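Call for participants: does the "wind-down" drink do anything?

Skimlow is looking for 70 adults who sleep badly and are prepared to keep a dull diary about it.

You will have seen the adverts. A warm drink before bed, a few herbs in it, a pinch of magnesium, and by the end of the week you are supposed to be sleeping like a child. There are shelves of these products now and the prices keep going up. What there is very little of is decent testing. Most of what gets quoted on the packets comes from asking happy customers whether they are happy.

We have been asked to run a small, plain trial of one such drink, sold under the name Kikeo. The makers have paid for the sachets and nothing else. They do not see the diaries, they do not choose who takes part, and the results go up on our website whichever way they fall. We said we would not do it on any other terms. You are welcome to be suspicious of this. We would be.

What you would do

The trial lasts 14 nights. Each evening you mix a sachet with hot water and drink it in the hour before bed. Half of you will get Kikeo and half will get a drink made to taste like it without the active herbs. You will not know which, and neither will the people reading your diary.

Each morning, before you look at your phone if you can manage it, you fill in one page. When you went to bed, when you think you fell asleep, how often you woke, how you feel. It takes a few minutes. Please do not skip a morning and fill it in later from memory, as people's memories of their own sleep are poor and ours are no better.

There are 2 visits to our rooms in Pichon House, one at the start and one at the end. Each takes 30 minutes. The first is for questions and collecting your sachets, the second is for handing back the diary and any sachets left over.

Who we want

Adults of any age who have trouble getting to sleep or staying asleep most weeks. You should not be pregnant, working night shifts or taking prescribed sleeping tablets. If you take any other medicine, tell us what it is when you apply and we will check before saying yes.

We would particularly like to hear from people who think this sort of thing is rubbish. Our last call drew mainly keen drinkers of herbal tea, and a trial full of believers is not much use to anyone. Shift workers who have gone back to days are also welcome, provided they have been on days for a few months.

What you get

£70, paid by bank transfer after the second visit, plus bus or train fares if you keep the tickets. You will also be told which drink you had, once all the diaries are in. We can't offer treatment or advice about your sleep. If it is making you ill, please see your GP and don't wait for us. 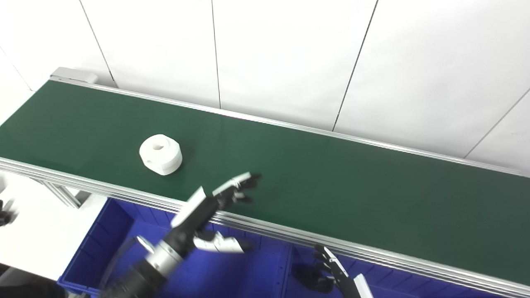

How to apply

Write to Shalini Maurya at the Skimlow office, Pichon House, Flernine, or ask for a form at the front desk. Tell us your age, what your sleep is like in your own words, and which times of day suit you for the visits. We have slots from 8am and a few after 6pm, and the evening ones go first.

Places close at the end of March, or sooner if we fill up. Everyone who applies will get a reply, including those we turn down.

Complaints and awkward questions

Questions about how the trial is set up, who sees your details or where the money comes from should go to Girish Katiyar at the same address. He did not design the trial and has no part in running it. You can drop out at any point without giving a reason. If you have been to the first visit we will still pay your fares for it, though the £70 is only for people who hand in a full diary - a diary with one or two missed mornings counts as full, a diary with a missing week does not.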